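Workshop Tips: Good Practice for a Bench Robot Arm and Its Parts Bin
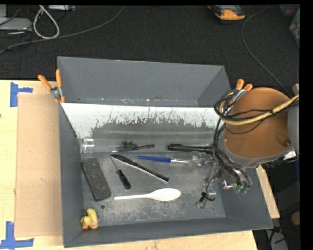
A reader in Hapeta wrote in to ask whether a rule sheet is worth the trouble for one small arm and one bin, given that most of the rules in print are meant for factory cells with fences. It is. The sheet can be short, and one page taped up near the switch is enough.

Securing the bin

Clamp the bin at two opposite sides. Spring clamps will do for light picking. Squeeze the rim by hand and try to slide the bin before the first run. If it moves, use screw clamps.

Mark the table with tape wherever something has to go back to the same spot. Blue painter's tape lifts off wood cleanly if replaced every few months. After that the adhesive hardens and scraping it off takes longer than the marking did.

Keep clamp handles out of the travel path. Enter them in the software as blocked space at their full height, with the handles included.

Hoses and cables

Route hoses down one side of the arm and tie them at each joint with enough slack for the full turn. Move the arm by hand, power off, to both ends of its travel before tightening the ties. A loop that looks generous at rest may be tight at full reach.

Trim cord ends. Anything that hangs near the gripper can catch on a part.

Cables on the floor should cross the walkway at one point only, under a cover strip. On carpet, use the wide strip. The narrow one from Bedent curls at the ends.

What goes in the bin

Mixed small items are fine for practice picking: pens, a plastic spoon, a short screwdriver, a sponge, a rubber duck. Clear plastic is harder for most sensors and should be added last.

Leave out real blades. If the job calls for a knife shape, use a dull training piece and write that on the sheet. Cap pens and markers. Leave out glass and anything with a loose battery.

Do not reach in to straighten an item while the arm is powered. Press stop, wait for the arm to come to rest, then reach.

Before each session

Stop button pressed and released once, with the arm seen to respond.
Clamps checked by hand.
Gripper fingers wiped and looked over for cracks.
Table clear of drinks.
Speed set to the low limit.

The low limit in our shop is 17 percent of full speed for any new program. It may be raised after the program has run through once with someone at the button.

Service log

Keep a paper log next to the controller. We use these intervals, set for our own Fidau arm. Follow the manual where it is stricter.

1000 picks: inspect fingers, hose fittings and cable ties.
2000 picks: replace finger pads, check mounting bolts.
Every February: replace the tape marks, test the stop circuit, rewrite the rule sheet if it has notes in the margins.

Imel fittings need a quarter turn past hand tight and no thread tape.

Page last changed Nov 22, 2018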